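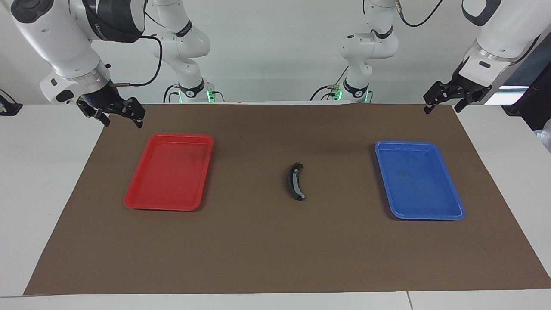 Rustley opens evening course in bicycle and small trailer repair

The town of Rustley will offer a new evening course in basic brake and wheel repair, starting in April. The course takes place in the old bus depot on Carrillo Street and is open to all residents over 16. It has 13 places, and the fee is 49 dollars for the whole course.

The idea came from a survey which the town made last winter. 616 households sent back the form, and many of them wrote that the nearest repair shop is now too far away. The shop in Flutolach closed in the fall, and people must drive to Stondorance even for a small adjustment.

Participants will meet once a week for seven weeks, from 6:30 in the evening. The first meetings are about wheels, tires and bearings. After this the group goes on to brakes, both for bicycles and for the light trailers that many families in the area use for garden waste. A curved metal brake shoe is a simple part, but it must be checked for wear on the whole length – the course will give one full evening to this.

Tools are provided by the town. Participants may bring their own bicycle or one wheel of a trailer, but engines and fuel are not permitted in the building.
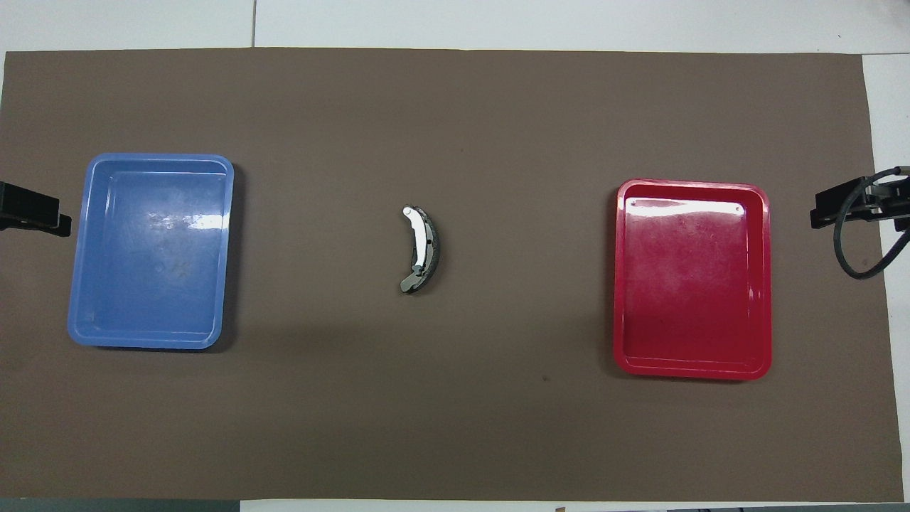
How to register

Registration is possible at the town office in Rustley until the end of March. Payment is made at the first meeting, in cash or by card. If more people register than there are places, a second group will start in September. The bus from Flutolach stops in front of the depot, and the last one back leaves at 9:40.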